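Timwood Branch Library Refit: Progress Report No. 2

Prepared for: Grindlow Fund, Capital Grants
Prepared by: Prodromos Kouris, project manager
Date: Thursday, October 16, 2025

Status

The project is on schedule against the revised program issued in August. The shell work is complete. Shelving installation has started in the adult section and has not started in the children's section. No change to the grant total is requested.

Work completed this period

The old carpet and adhesive were removed from the main hall and both side rooms. The slab was tested for moisture in each room before leveling. One reading near the north entrance exceeded the limit set by the flooring supplier, and that area was sealed with a two-coat barrier. The repeat reading was within the limit.

Electrical first fix is finished. Floor boxes were moved at two positions to clear the shelving runs. The lighting circuit for the reading area has been separated from the main hall so that it can be dimmed on its own. Test certificates are held on site and copies will be sent with the final claim.

Yoshida delivered 28 of the 40 shelving bays on order. All delivered bays were checked against the packing list. Two end panels arrived with the wrong hole spacing and have been returned. The remaining bays will follow in one load.

Layout and marking

The layout was revised after the accessibility review. Aisles in the adult section were widened, which reduced the length of the local history run by one bay. The displaced stock will go to the wall units beside the study desks. Section limits are marked in tape before any fixing takes place, and dimensions are checked against the drawing by the site lead and by library staff.

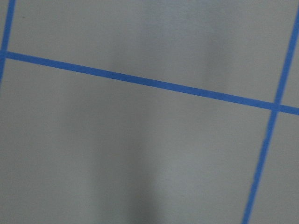 Blue tape dividing a gray surface into rectangular sections.

Changes to the layout after marking now require a written instruction. One such instruction was issued this period, for the position of the returns desk. It had no cost effect.

Collection and storage

Nearly all of the lending stock is in storage at the Vandelgate depot. The reference collection was moved separately and is shelved in call number order so that requests can be met during closure. Staff have filled 1,715 requests from storage since the branch closed. Items with damaged spines were set aside during packing and will be assessed before reshelving.

Budget

Spending is within the approved figure for every line except floor preparation. The overspend on that line comes from the moisture barrier and has been met from contingency. Invoices for shelving will be submitted after the final delivery has been checked.

Risks

Late delivery of the remaining bays would delay reshelving but not the flooring or the electrical work. The replacement end panels are needed before the adult section can be signed off. Yoshida has been asked to confirm a dispatch date in writing.

Next period

Complete shelving in the adult section. Begin the children's section. Complete electrical second fix. Submit the third claim with test certificates and delivery notes attached.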